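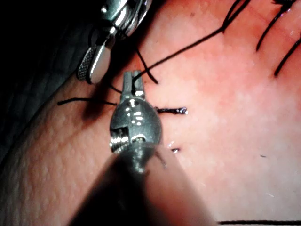
Five weeks into the suturing block at Dakumholm and I've been asked by a few people what we do all day. Mostly we close the same kind of short incision again and again. Thread on what I've picked up so far.

Short version for anyone scrolling past: the needle part is easier than I expected. The thread part is harder.

Tail length first. I was leaving tails much too long because I was scared of pulling the strand through. Then the long tail ends up lying across the next bite and you grab the wrong piece. Kaisu Harju, who runs our mornings, has us set the tail before the first throw and then leave it alone.

Dark thread on pale tissue is a kindness. You can find the end. Where the surface gets bloody and red it is a lot less obvious, and a strand lying flat there can pass for a shadow. I now stop and look for both ends before I start a knot.

Shadows, by the way, are useful. If the shadow of the jaw tip is a long way from the tip, you're still high. When they come together you're nearly on the surface. Teemu Väisänen mentioned this in my first week and I ignored him for two more. 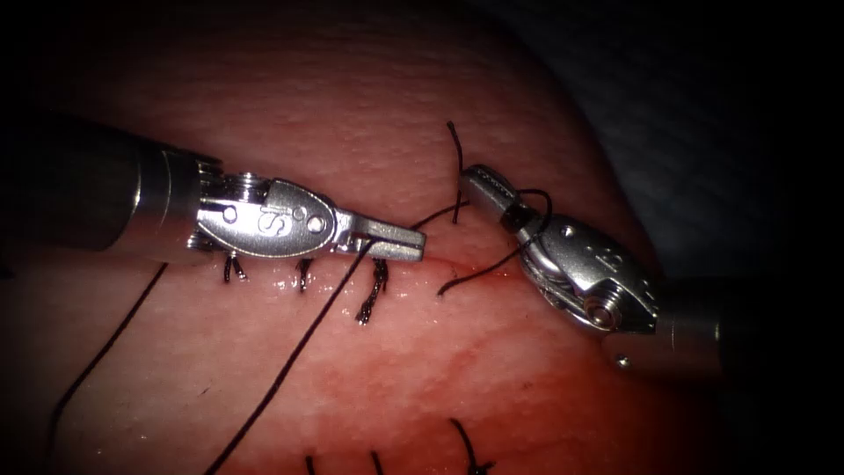 Suture held at both sides, incision running between.

Working from opposite sides like that is what we spend most time on. One side steadies the strand, the other takes it up and away. If both pull at once the edges bunch and you have to let it all go slack and start that throw over.

Grip. Pinch suture too hard or too often in one spot and it frays. I used to re-grab every couple of seconds out of nerves. Now I try to take hold once, near where I want the loop, and finish the throw before letting go.

Tension: the edges should meet and stop there. If they turn up into a ridge, the knot is too tight. Mine were too tight for weeks. You can't undo it afterward without cutting it out, and I have cut out plenty.

We keep a log. Mine says 338 stitches since the start of February, and 141 of those are marked "redo." The redo column is filling up more slowly now, so I'll take it. Kaisu reads the logs but doesn't comment unless the spacing is off.

Spacing: pick a distance and copy it. I had a habit of crowding the middle of the incision and then running out of patience at the ends, which left gaps. Starting at one end and going straight along fixed most of that.

Someone asked about the bumpy texture on the surface. It does matter a little. The thread slides easily over the smooth areas and catches more on the pitted ones, at least for me. I lift the strand a bit before drawing it across.

Also asked: do you get bored? Around 3 in the afternoon, yes. That's also when my knots get worse, so I do the fiddly work before lunch and leave cutting and clearing ends for later.

Next up is curved surfaces, where one side of the cut drops away from you. I had one try at it and the far edge kept rolling under. Teemu says take smaller bites on that side. Will report back.

If anyone at Nillthorpe has done the same block, I'd like to know what order you learned the knots in. We got square knots first and nothing else for ages.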